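Judeo Table Throw, Navy

Sold by Ciswood Event & Display Hire
Buy or hire – pickup from the Hirano Street warehouse or delivered

I've been renting out table covers for a long time and I have opinions about them, so bear with me. The Judeo is the one I end up recommending to most people who ring up and say they've got a trestle, a booth and no idea what to put on top. It's a plain, dark navy throw with no print and no border, and it makes a tired old table look like somebody cared.

Why navy? Well, black is the usual pick and we carry that too, but black on black gets pretty gloomy if your booth has dark drape behind it. Navy sits just far enough away from it that the table still reads as a table. It's also kinder than white, which I love for about an hour and then somebody puts a coffee down. (We do stock white. Please don't make me wash the white.)

The other thing I like is how ordinary bits and pieces show up on it. Anything pale really jumps out – laptops, price cards, brochures – and reds and browns hold their own as well. If you're putting out samples or snacks, you don't need risers and fancy stands to get them noticed.

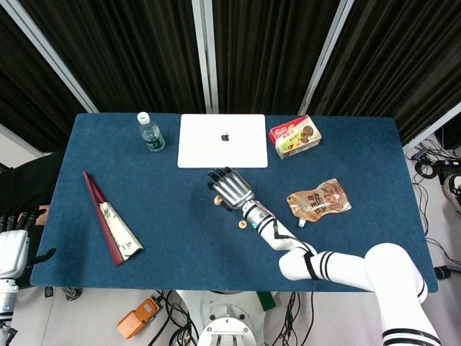

Judeo throw in navy with black pleated drape behind. Laptop, biscuits and drink not included!

The drape is a separate item, by the way. We match the Judeo with our Sornia pleated panels in black, which hang from a light metal frame and hide whatever's going on behind you, whether it's stacked chairs or your neighbour's empty cartons. You can hire the two together or just take the cloth if your venue already has drape up. Bring a photo of the venue's setup if you're not sure and I'll tell you what I think of the colour.

The nitty-gritty

Fabric: 100 per cent polyester, mid-weight
Colour: navy (black, white and charcoal also available)
Shape: rectangular, hemmed all round
Hire period: 7 days
Purchase price: $43 each
Care: cold machine wash, hang to dry, cool iron on the back

A few things people ask me. Yes, it creases if you leave it folded in the boot of the car, so shake it out the night before and throw it over a door. A travel steamer will sort out the stubborn lines once it's on the table. No, it isn't waterproof, so blot spills early and don't rub. And if you've got a rectangular table that's an odd size, measure the top and the height before you order – I'd much sooner talk you through the drop on the phone than have you pinning up a hem at six in the morning.

Candle wax is the one thing I can't get out, so hire cloths that come back waxy are charged at the purchase price. Everything else I'll have a go at.

Pickup is weekdays from the roller door at the side. Delivery is quoted by distance, and hire covers come back in the same bag they went out in, unfolded is fine.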